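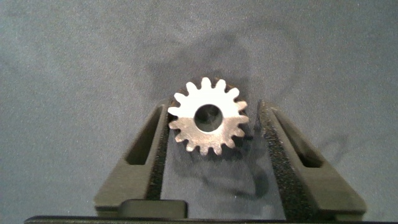 Cluler, the Urnbridge firm that teaches machines to put small parts where they belong, has finished collecting its first full set of gear-handling examples. The set holds 2673 recorded attempts, each made by a person steering the arm by hand while the wrist camera watched. Much of the work came down to one stubborn kind of part, the little metal spur gear, which has a bore to line up and teeth all the way round to catch on things. Foam padding on the inner faces of the two fingers is the firm's answer to bare plastic on metal, a pairing that had produced a fine collection of gears on the floor.

The failures have been kept. Almost 30 hours of the recordings show a gear being dropped, nudged, tilted or chased across the mat, and all of it goes to the learning system with the label it deserves.

"We asked people to pick up a gear the way they normally would, and found that they stop being able to the moment you ask," said Arnout Leemans, who runs collection at Cluler. "By the second morning they had forgotten we were there, and the data got much better."

Nine operators took part, working in shifts of three hours at the Wirkden workshop. Lighting was changed between shifts, so that the same gear might look silver at breakfast and brown by tea. Operators were also told to vary their approach, an instruction most of them followed by doing it the same way slightly faster.

Thiện Giáp, who leads training of the model, has asked for more examples of gears picked up badly and then put right. "A perfect grasp teaches it very little about Tuesdays," he was going to say, until colleagues asked for something quotable. His agreed statement is that recovery matters.

The gear set will be used first on Lodhi, the firm's bench-top assembly cell. Collection of washers begins in November. Operators have been informed and are taking it well.

Press enquiries: the Cluler office, Urnbridge.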